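**FOR IMMEDIATE RELEASE**

Sunday, March 3, 2019

# Furnico opens a try-it-yourself kitchen counter in its Trurkari showroom

Hi, Telmo Esteban here. I run the kitchen side of things at Furnico, and they've let me write this one myself, so please forgive me if it sounds more like a letter than a press release!

We're opening a working kitchen corner in our Trurkari showroom, and I'm very excited about it. For years people have come in, patted a countertop, asked me if it stains and gone home to think it over. I get it – you can't learn much about a counter by patting it. You have to chop an onion next to it, put a bowl down on it, wipe it, and find out whether you still like looking at it when there's stuff all over the place.

So that's what the new corner is for. You book a slot, you bring whatever you normally cook (or just the ingredients for a sandwich, I really don't mind), and you get the counter to yourself for 50 minutes. We supply the bowls, the forks, the cloths and the coffee. Booking is free and there's no sales talk unless you come and find me.

The counter is the striped wood one from our Sekiguchi range. It's made of laminated strips in different shades, from light blond through orange to a reddish brown, and I picked it over a plain one after a lot of back and forth with my coworkers. Some of them wanted a pale top. I think a mix of shades is easier to live with, and it goes with more cabinet colors than you'd expect. We tried it against 39 door samples in February and I only hated a few of them.

We've also put together a little starter set with our friends at Prodeck, for anyone moving into a first apartment or just tired of mismatched drawers. It has small steel bowls, forks with bright rubber handles and a stack of microfiber cloths. The set costs $98 and we have 222 of them in stock for the opening. My own favorite is the fork with the red handle – it has ridges all the way along, so it's nice to hold, and you can spot it in a full sink.

A word on the cloths, as I get asked about them every single week. Wash them warm, skip the fabric softener and let them air dry. Fold them once they're dry and keep one out on the counter where you'll use it. Mine used to live in a drawer under the oven mitts and I'd end up wiping everything with paper towels.

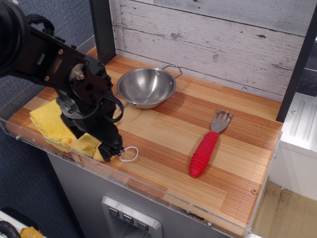 *A yellow microfiber cloth, a small stainless steel bowl and a red-handled fork on the striped wood countertop.*

The corner will be open whenever the showroom is, and you can reserve a slot at the front desk or by phone. Kids are welcome. If you're bringing more than four people, let us know ahead of time so we can move the stools out of the way. Please label anything you leave in the fridge!

Reporters and bloggers are very welcome to book a slot too. I'm happy to talk about wood, oiling, cloths or anything else, and I'll make you lunch if you come around noon.

**Press contact**

Telmo Esteban, Kitchens
Furnico, Trurkari showroom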